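Kolleo floor and surface kit
Fixed-arm cleaning and tidying package for showrooms, lounges and light assembly areas

Supplied by Clerkside. Order code 843.

Overview

Kolleo is a task package for a six-axis arm. It covers a limited set of chores: lifting soft furnishings off a low surface, wiping that surface, putting the furnishings back, and drawing dry debris from the floor within reach into a pan. It is sold as software, two end tools and a mounting plate. The arm is not included.

The package is intended for sites that already run an arm during working hours and want some use from it in the evening. It does not replace a cleaner. Sites that have tried to use it that way have returned it, and the section on limits below should be read before ordering.

What it does now

Cushion handling is the most mature part. The arm takes a round or square cushion by the edge, lifts it clear, sets it down on a rest position chosen by the operator and brings it back after the wipe. Thick cushions are easier than thin ones, as the fingers need something to close on. Two cushions that overlap are treated as two lifts, front one first. If the rear cushion cannot be separated in the depth data, the routine stops and asks for help.

Wiping is done with the flat tool and a disposable cloth. Flat timber, laminate and glass tops are supported. Tables with a raised rail or side loop need a keep-out line drawn along the rail during setup; the tool will clean up to 23 mm from that line and no closer. The strip left over is wiped by hand.

Floor pick-up is the newest function and the weakest. Dry crumbs and grit on a smooth, hard floor are gathered in short strokes towards the pan. Reflections from overhead strip lights are sometimes read as marks on the floor, in which case the arm sweeps clean boards and the cycle runs long. The filter added in May reduced this but did not cure it. 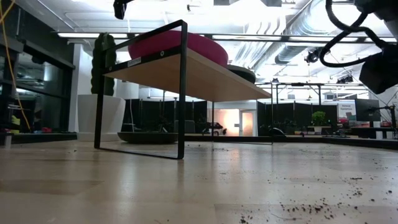
Low rail-sided table with two round cushions; loose debris on the pale wooden floor, right.

A layout of this type calls for all three functions in one run. The table top is open from the front, the rail is thin and dark, and the debris is spread over a wide patch with no clear boundary. Kolleo handles such a patch as a grid and reports each cell as swept, skipped or out of reach. It does not report a cell as clean.

What it does not do

- Wet spills, on any surface.
- Carpets, rugs and mats.
- Anything beneath a table. The arm will not enter a space with a closed top.
- Cups, glasses and other open vessels. These are detected and avoided, with a clearance set by the operator.
- Loose cables, hanging or on the floor. A cable inside the work area will stop the run.
- Plants. Mark the pot and the full spread of the plant as one keep-out volume. Tall plants standing behind a table should be marked to their full height, or the return stroke may pass through them.
- Deciding what is rubbish. Small objects larger than the set crumb size are left where they are and listed in the run log.

The last point causes the most support calls. A toy, a screw and a dropped cap look much alike to the classifier. Clerkside has kept the default crumb size at 5 mm and advises against raising it on assembly floors.

Can it be left alone?

For wiping, yes, inside a guarded cell and after a trial week. For cushions, usually. For floors, no. Nelli Koskela, applications engineer at Clerkside, recommends that a person checks the log after each floor run and finishes with a broom where cells are marked skipped. A trained person will clear the same patch sooner than the arm. The case for the package rests on the arm being idle at that hour, and buyers should do the sum with their own wage and power costs.

Specification

Arm: six axes, customer supplied
Tools: Rashti soft gripper (two fingers), flat wiping head with cloth clamp
Minimum cushion thickness: 6 cm
Rail clearance, wiping: 23 mm
Crumb size, default: 5 mm
Floor types: sealed wood, vinyl, tile, painted concrete
Depth sensor: fixed overhead mount, customer supplied
Log output: plain text or CSV

Ordering

The kit ships from the Ferkgate depot. Spare cloths and finger pads are listed under consumables. Mounting plates for other flange patterns are made to order - please send a drawing with the enquiry.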